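Chapter 4
Layers and Loops: How Ambient Pop Is Built

Most of the songs in the last chapter could be played by four people in a room. Much of the music in this one could not. Ambient pop grew up around the tape machine and later the computer, and its writers often start with a texture and add a tune afterwards.

Take the opening track of Tuvbridge, the second album by the duo Stinum. Afia Agbeko recorded a single held note on a harmonium, slowed it to half speed and let it repeat for 93 bars. Jairo Cusi then added guitar, played very quietly and fed through a long echo. The voice does not come in until the third minute.
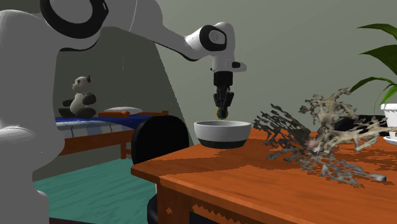

Fig. 4.1 A robot arm holding a small rounded object above a bowl. Computer-rendered scene.

A loop is a short piece of sound that repeats. A drone is a sound that holds, with little or no change of pitch. Stinum's harmonium part is both, and you will need to be able to tell the two apart by ear before you reach the exercises in section 4.3.

We begin with drones. Section 4.2 deals with echo and reverb, and section 4.4 looks at how Songül Ağca mixed 20 separate vocal takes into one part for the Jomeo sessions. Have a pair of headphones ready, as the quieter layers are hard to hear on small speakers.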